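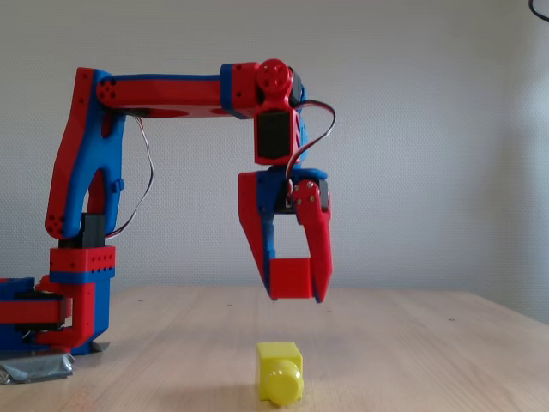
Fig. 3. Gripper holding the red cube over the yellow piece.

Search this site... Go

4.2 The dropping fault

Our arm, which we named Dudus, was meant to lift a cube, carry it and put it on a target. In December we wrote in the interim report that it did this "reliably". I no longer think we had grounds for the word. Out of 702 logged lifts the software marked only 12 as failures, but it counts a lift as good once the fingers stop moving. It has no idea whether a cube is between them.

Fadwa El Sherbiny went back through the logs and found the gripper motor drawing almost no current on many of the "good" lifts.
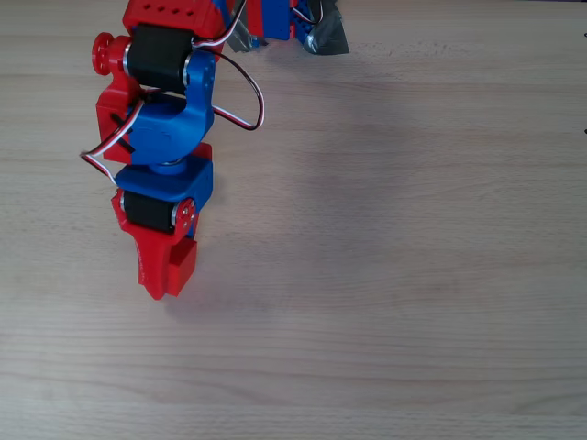 Tadhg Ó Riain blames the motor for getting weak after more than 3,000 cycles. Maybe - but we never measured its grip when it was new, so I can't see how we would know. Muireann Heffernan suspects the base, which is held down with duct tape and could creep during a long run. We tested that for 2 hours and found nothing either way.

Our supervisor, Svend Bjarnason, asked for a current check before each lift is counted. It is in the code now. I would still not quote a success rate from the earlier runs, and the one in our abstract should come out.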